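Keeping a white desk white

A white desktop shows every cup ring and pencil smear, so the trick is to clean it a little and often. Wipe it at the end of the day with a damp microfiber cloth and one drop of dish soap, then go over it again with a dry one. Skip scouring powder. It dulls the finish, and a dull finish grabs dirt.

For coffee rings, mix baking soda and water to a soft paste, leave it on for 5 minutes and lift it off with a wet cloth. Ink needs rubbing alcohol on a cotton pad – test it on the underside first. Milagros Nina wrote in to say toothpaste works on ink too. I tried it and got a faint scratch, so I'd leave that one alone.

Clear the top before you wipe. Small things can go in a bin in the compartment under the desk, and a cup can go straight to the sink. Shelves near the desk need dusting first, top to bottom, or the dust lands on what you just cleaned. Lift flower pots and vases instead of wiping around them, and check for a water ring.

White furniture against red brick, with a gray floor: 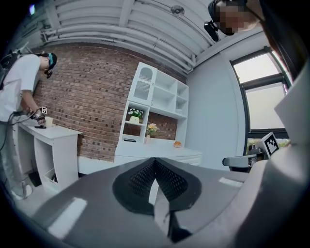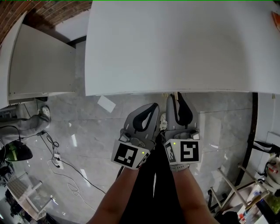

Brick sheds a fine grit. Run the brush attachment over the wall every 2 months and vacuum the floor along the bottom afterward. If it still sheds, a clear masonry sealer will hold it – one coat, windows open, and give it 12 hours before you push the furniture back.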